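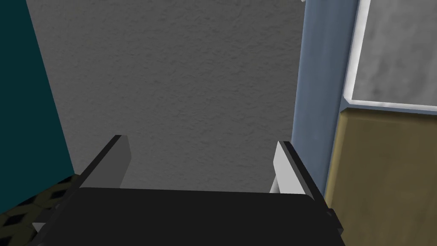 4. Changes in Work Organization at the Skultby Site

4.1 Setting and data

The Skultby site of Clenow maintains furnished short-stay apartments. Room resets (clearing surfaces, returning objects to storage, making beds) were until recently done by housekeeping staff working in pairs. Under the Premach program, part of the surface clearing was assigned to a two-armed mobile robot, and a new job, room reviewer, was created. Six housekeepers moved into it. Reviewers do not build software. They watch runs of the robot in simulated rooms, mark the point at which a run departs from acceptable practice, and decide whether a given reset procedure may be released for use in real apartments. The simulator, known on site as Li, was supplied with room models drawn up from the housekeeping department's own room sheets.

We base this section on 338 review sessions logged in the system, on shift observation during June, and on interviews with the reviewers and their two supervisors. Interview material is cited by role except where the speaker agreed to be named.

4.2 From walking the room to reading the room

Before the program, a housekeeper judged a room from the doorway and then adjusted while moving through it. The order of work was rarely written down. Interviewees described it as settled by habit between partners: one took the bed, the other took the surfaces, and objects with no obvious place were carried to the door and sorted last.

Review work takes this sequence apart. A reviewer sees the room through the cameras of the robot and has no free viewpoint of her own. Two views are used most. The first is close to a gripper and shows the fingers and whatever surface lies past them. The second is wider and takes in both arms, the furniture and part of the floor. Close views were rated as hard to place. When the fingers stood open and empty in front of a bare wall, reviewers could not say from that view alone which part of the room the arm had reached, and they switched to the wide view to find out. Switching is recorded by the system but was not counted as work in the original time allowance for a session. Nikola Delić, who supervised the first group, raised this with the program office, and the allowance was later extended.
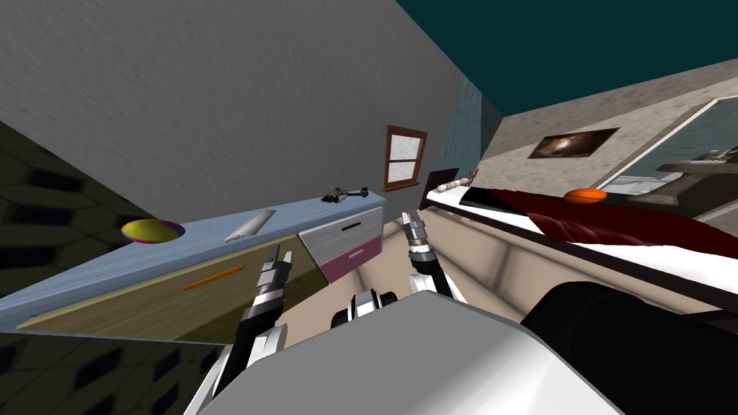
Word count: 2,908

Figure 4. Wide view in a simulated bedroom. Both arms of the robot extend into the room, with the dresser to the left and the bed to the right. A bowl, a rolling pin and a toy helicopter rest on the dresser top.

The view in Figure 4 illustrates a second difficulty, which concerns the status of objects. Three items are on the dresser, and two more, a small toy figure and an orange ball, are on the bed. A housekeeper entering such a room would separate these without much thought. The rolling pin belongs to the kitchen inventory. The bowl may also belong there, or may be a guest's. The toys are almost certainly a guest's, and under Clenow rules guest property is moved only when a surface cannot be cleaned otherwise. The procedure released to the robot needs an explicit class for every object, and it is the reviewer who has to assign it. Interviewees found this the most demanding part of the job and also the part where their experience counted most.

In the first weeks, disagreements between reviewers over object class were settled by the supervisor. As the log grew, the reviewers began to keep a shared list of precedents — first on paper, then in the comment field of the tool. The list now covers almost 200 objects. It has no formal standing, but new procedures are checked against it before release, and two engineers told us they consult it when adding objects to a room model.

4.3 Tilt and posture

Wide views are often rotated with respect to the room, so that dresser, bed and walls run across the screen on a diagonal. The tool offered no leveling function during the period studied. Reviewers compensated by tilting the head or, in one case, the monitor. Neck strain appears in the interviews more often than any complaint about the robot itself. This should be set against a fall in reports of lower back pain, which all six attributed to making fewer beds. We have no medical data and report both as stated.

4.4 Pay grade and staffing

The reviewer post was graded one step above housekeeping. Velimir Stojanovska, the shop steward at the site, argued in interview that the difference reflects the screen and leaves the judgment unpaid, because the same decisions about objects had been made for years at the lower grade. Management held that written decisions carry a different liability. The question was still open when fieldwork ended.

Housekeepers who stayed on the floor reported a change of their own. With six colleagues gone to review, fixed pairs were broken up, and beds are now mostly made by one person while the robot clears surfaces in the next apartment. Several missed the talk that went with paired work. Others preferred the new arrangement for its quieter mornings. We return to the division between the two groups in Section 5, where the rotation plan proposed by the supervisors is discussed.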